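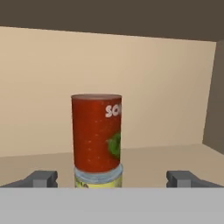
附件一：手爪视角，红罐位于张开的两指之间

工单标题：Breton 任务集录制时，手爪画面与动作记录错开
提交人：Defne Kahraman（Flallbridge 数据采集组）
处理人：Þórarinn Brøndum（Plenora 技术支持）
提交日期：2020-11-06
状态：已解决，待回访
优先级：中

问题描述

你们好！先说一句，Plenora 的遥操作界面我们用得特别开心，厨房场景一上线，组里几个人抢着排班录示范，Breton 任务集里的罐头摆放已经攒到 2,226 条了。本来打算这周就拿去训第一版策略，结果在做抽检的时候发现了一个怪事。

单看手爪画面没毛病，单看外部画面也没毛病，两路并排回放就不对了：外部画面里手指已经开始合拢，手爪画面里还张着。错开的量固定是 3 帧，不会越跑越大。对人来说一眨眼就过去了，可我们的模型是拿手爪画面去预测夹爪开合的，这几帧刚好落在它最需要学准的地方。

受影响的都是升级录制客户端之后的数据，旧数据我翻了一批，全对得上。

复现步骤

一、在 Ramanauskas 服务器上打开厨房场景，任务选“罐头摆放”，随机布局打开。
二、两路相机都勾选，录制频率保持默认。
三、遥操作机械臂去抓罐头，在靠近罐头的位置反复开合夹爪，动作幅度大一点，错位看得更清楚。
四、保存，用回放工具并排打开两路画面，逐帧往后拨。

期望结果：同一步里两路画面和关节读数一致。
实际结果：手爪画面比关节读数晚，外部画面一致。

我们自己试过的

换了一台工作站，一样。关掉随机布局，一样。把手爪相机的分辨率调低，一样，所以我猜跟渲染负载没关系。只录手爪一路，画面就对齐了！这个发现让我激动了半天，应该是个不错的线索，原始日志已经传到工单附件区。

支持回复（Þórarinn Brøndum）

Defne 你好，这份报告写得太好了，“只录一路就正常”这条帮我省掉了大半天。我在本地照你的步骤跑了一遍，第一次就复现了。

看了日志，原因基本清楚。新客户端给每路相机都加了一个写盘缓冲，两路同时打开时，手爪这一路先进缓冲再打步号，外部那一路是先打步号再进缓冲。画面本身没有丢，也没有重复，只是手爪这一路贴错了步号。好消息是已经录好的数据可以修，不用重录。

想请你再确认一件事：抓取之后、夹爪拿着罐头移动的那一段，错位还是同样大小吗？我这边的测试都停在接近阶段，想把搬运阶段也覆盖到。

提交人补充

刚查完，是同样大小！我专门挑了搁板任务里的几条来看。搬运阶段在外部画面里很好认，夹爪竖直拿着红白标签的罐头，停在搁板左端上方，搁板右半边还立着另外两个罐头，台面上那个红色汽水罐是布局里的干扰物。拿关节读数跟这一路对，每一步都吻合，再切到手爪那一路就晚了。

顺便说，这个布局我个人非常喜欢。目标和干扰物颜色接近，操作员得认真看标签，录出来的示范路径很有变化，比之前光溜溜的台面有意思多了。 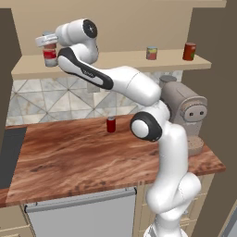 修复步骤

1. 停掉所有正在录制的会话，等写盘队列清空。队列没清空就更新的话，最后一条示范会缺尾巴。

2. 在客户端设置里打开“采集时统一打步号”。这个选项目前默认关闭，下个版本会改成默认打开。

3. 对已有数据运行附件里的重排脚本，先用试运行模式。脚本只改手爪画面的步号，关节读数和外部画面不动，原文件会留一份备份。

4. 检查脚本输出的清单。每条示范的开头会有几步没有对应的手爪画面，脚本会把这几步裁掉。如果操作员一开录就动手，裁掉的部分里可能有有效动作，清单里会打上星号，请人工看一眼。

5. 重新生成训练索引。旧索引里存着旧步号，不重建的话训练时读到的还是错位的数据。

6. 随机抽一些示范并排回放，重点看夹爪闭合的那一步。

处理结果（提交人）

全部跑完了，太棒了！脚本在 Ramanauskas 上跑得比我想的快，喝杯咖啡的工夫就出了清单。打星号的有 30 条，我和同事分着看了，其中 2 条确实把接近动作裁掉了一截，直接移出训练集，别的都保留。

新设置下又录了一小批，夹爪开合和画面严丝合缝，逐帧拨着看真的很舒服。红罐和黄绿标签罐头上下挨得很近的那种布局我也特意录了几条，因为手指要对准上面那个，早一步晚一步差别很大，现在回放完全对得上。

还有两个小建议，不急：

回放工具能不能加一个“按夹爪状态跳转”的按钮？现在找闭合那一步全靠手拨，抽检多了手酸。

升级说明里最好写一句步号的打法有变化。我们组三月份做过一次类似的迁移，当时说明里写得很细，照着做一点没出岔子。

支持回复（Þórarinn Brøndum）

收到，两个建议都转给产品那边了，跳转按钮我自己也很想要。升级说明今天就补，措辞写好先发你过目，你从采集的角度帮忙看看有没有漏掉的情况。

重排脚本请先别删，如果还有别的工作站上存着没同步的示范，同步之后再跑一次就行。脚本会跳过已经处理过的文件，重复运行没有问题。

另外很期待你们第一版策略的表现！训完要是方便，欢迎在这个工单下面贴一段回放，我们组里好几个人都想看。

工单保留到回访完成后关闭。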